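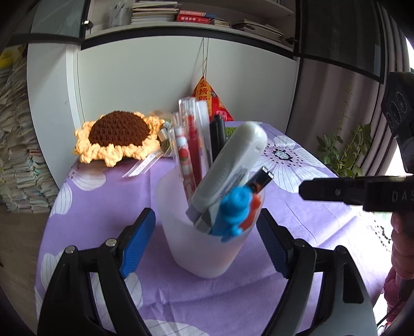
Gandent is a hand-held gripper kit for recording manipulation data, sold by Ramell of Gururbridge. Operator holds the gripper, does ordinary household jobs with it, and the recordings are used later to train a robot arm. No arm needed at the recording site. The kit was first offered in June and replaced an older single-hand version which had a different handle and no carrying case. Also sold as a service, see below.

Overview

The standard kit has two grippers, one for each hand. A single-gripper pack exists but is listed only on request. Both units are the same apart from the trigger, which is mirrored for the left hand. Body is black. The fingers are moved by a linkage driven from the trigger, there is no motor — the operator's own hand supplies the force. This keeps the price down and means nothing to charge at the fingers. A thin black cable runs from each unit to the recorder, worn on a belt or put on the floor.

Construction

Two fingers per gripper, each with a blue textured pad on the inner face. Pads are ridged and come off with a small hex key (supplied). They wear faster then the rest of the tool, mostly at the tips, and are sold as spares in sets. Only the blue pads are supported by the current software, since it uses the color to find the finger tips.

The linkage arms are held by round metal pivot screws. Ramell asks for these to be checked before each session and tightened by hand only. Over-tightening gives a stiff trigger, and the opening width then reads wrong. Earlier units had a plastic cap over the pivots, dropped later because it trapped dust.

Weight is 700 grams per unit without cable. Some operators find this heavy for long sessions. A wrist strap is included, fit is so-so on small hands.

Use

Setup is short. Plug in both cables, open and close each gripper fully for calibration, then pick a task name on the recorder. Tasks in the starter booklet are mostly tabletop ones: taking pens out of a cup, putting them back, sorting markers, moving a light object from one side to the other. Stationery is a good first test. Thin pens, thick markers, flat things like a correction tape dispenser, all need a different opening and a different angle of the wrist.

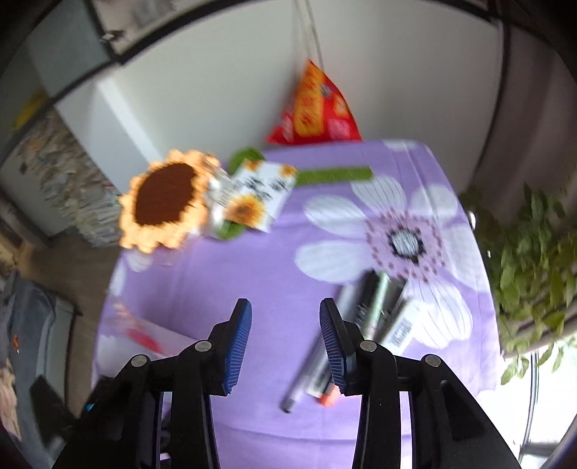
Pens lying flat on a cloth are harder than pens standing up. The pads have to come down almost to the surface, and a soft tablecloth may bunch between them. The booklet says to approach from the side and close slowly. Printed cloths are allowed, plain ones give slightly cleaner tracking. Nearby plants, shelves, stacks of books and so on can stay where they are — varied rooms are wanted, and clearing the background is discouraged.

Fast swings of the hand cause blur. The software marks such stretches but doesnt delete them.

Recording service

For buyers who want recordings only, Ramell runs a service under the name Butkienė. Operators work in ordinary homes with the same kit. The customer sends a task list and receives the files plus a short log for each session. Objects are normally whatever the home has, special items can be shipped in at the customers cost. Mixed orders (some own kit, some service) are possible. The service office is in Gururbridge, in a former school built in 1912, same building as the repair desk.

Reception

Mostly favorable among small labs. Praise for the pads and the simple linkage. Complaints about the cable, which catches on chair backs and table corners, and about the booklet, which covers two-handed work in a single page. A wireless version has been asked for repeatedly. Not announced as of October 12, 2020.

Spares and support

Pads, pivot screws, cables and straps ordered separately. Trigger springs are a workshop job, the unit has to go back. Repaired grippers need calibrating again before use.

See also

Teleoperation
Parallel gripper
Imitation learning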